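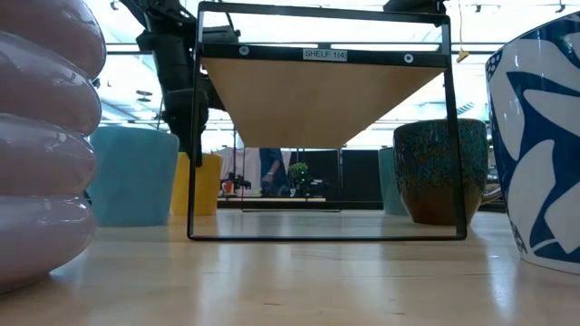 Foto: Stoter / Milan Declercq

Roboterarme am Packtisch einführen: Anleitung für Schichtleitungen

Wer den Prospekt von Grodell gelesen hat, erwartet Entlastung vom ersten Tag an. Bei Stoter sortieren wir Töpfe und Becher ins Regal, und ich rate zu kleineren Erwartungen. Die Arbeit verschwindet nicht, sie wandert: weniger Greifen, mehr Vorbereiten, Nachsehen und Warten. Ob das ein Gewinn ist, hängt davon ab, wer danach wofür zuständig ist.

1. Arbeit aufschreiben, bevor jemand etwas umbaut
Eine Woche lang notiert jede Schicht, was am Tisch anfällt, auch das Unscheinbare: Regale beschriften, Scherben aussortieren, Neue einweisen. Bei uns kamen 124 Einträge zusammen. Für 40 davon hatte der Anbieter überhaupt eine Antwort.

2. Zuständigkeit für Störungen festlegen
Im Angebot von Van den Broek stand »bedienerfrei«. Fragen Sie nach, wer kommt, wenn ein Arm stehen bleibt, und ob diese Zeit im Schichtplan auftaucht. Lautet die Antwort »das macht die Kollegin nebenbei«, ist der Plan noch nicht fertig.

3. Mit wenigen Teilen anfangen
Unterschiedliche Formen und Henkel in verschiedene Richtungen sagen mehr aus als eine Vorführung mit lauter gleichen Bechern. Planen Sie pro Versuch 10 Minuten ein und lassen Sie die Leute vom Packtisch die Teile hinstellen. Der Vertrieb schaut zu.

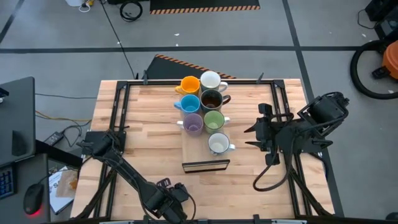 4. Kabel und Laufwege prüfen
Gehen Sie den Platz mit jemandem aus der Schicht ab. Kabel am Boden gehören verlegt oder abgedeckt, bevor im Normalbetrieb gearbeitet wird. Der Not-Halt muss vom Stehplatz aus erreichbar sein.

5. Stückzahlen nicht gegen Personen verwenden
Das Auswertungsprogramm Solcombe kann Leistungen pro Schicht anzeigen. Schalten Sie das ab, oder regeln Sie es vorher schriftlich mit dem Betriebsrat.

6. Im Mai neu entscheiden
Setzen Sie einen festen Termin, an dem auch ein Abbau möglich ist. Die Liste aus Schritt 1 kommt wieder auf den Tisch, ergänzt um alles, was neu dazugekommen ist.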